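6.3 Recovery after a drive fault trip

Applies to Indport transfer cells with the Warura control cabinet.

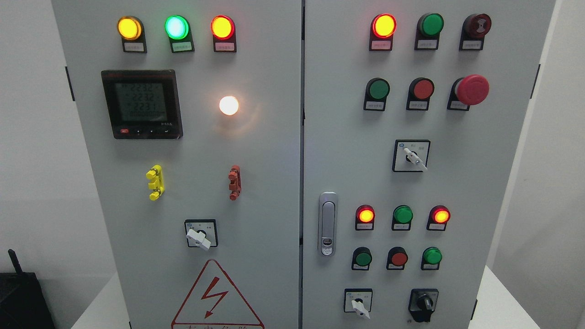

Figure 6-3. Control cabinet front: panel meter on the left door, emergency stop on the right door.

A drive fault trip removes power from all axes and applies the brakes. The robot stops wherever it is in the cycle and may still be holding a part.

CAUTION: An arm that has tripped can sag by a small amount when the brakes are released. Keep clear of the space under the gripper.

1. Press the emergency stop. Do this even if the cell has already stopped.
2. Write down which lamps are lit on both doors. Resetting clears the fault lamps, and the record is needed for step 6.
3. Read all three voltages on the panel meter. If any reading is far from the other two, go to section 6.5.
4. Turn the main isolator off and fit your lock and tag.
5. Wait 300 seconds for the drive capacitors to discharge.

WARNING: Do not open either door before the wait is over. Parts behind the doors can remain live after the lamps go out.

6. Check the fault code table in Appendix C against the lamps recorded in step 2. Code 58 (brake supply low) is the most common after a hard stop. Correct the cause before going on.
7. Close and latch both doors, remove the lock and turn the isolator on.
8. Release the emergency stop and press reset once.
9. Jog the robot to home at low speed in manual mode.

Note: If the same fault returns within 6 cycles, do not reset again – leave the cell locked out and contact Skolanine service.

Cabinets fitted with the Nakajima brake module need an extra check before step 8. See section 6.4.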